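**2022-04-21 — Fellarance, our marker-sorting build, is going public in May!**

I'm Mwende Wanyama, and I've spent 7 months on this thing at the Stenport shared workshop (evenings, mostly). It's a tabletop arm setup that puts markers away in baskets — my kind of chore.

Markers, baskets and grippers at the bench:
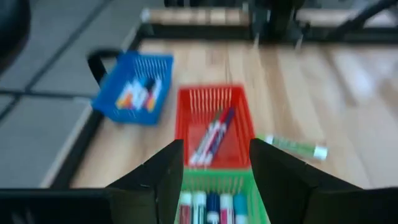
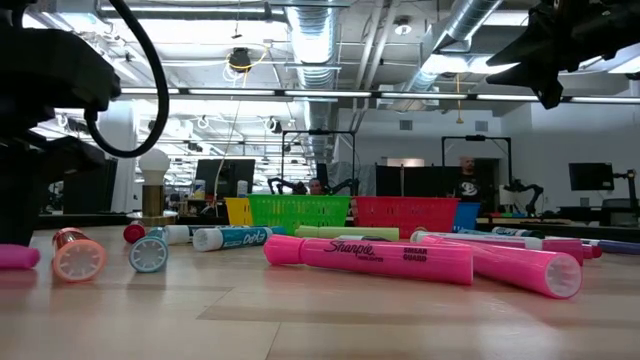 Plans will be free to download, and we've got 40 spots for the May open house. Write to me at the Stenport desk to grab one!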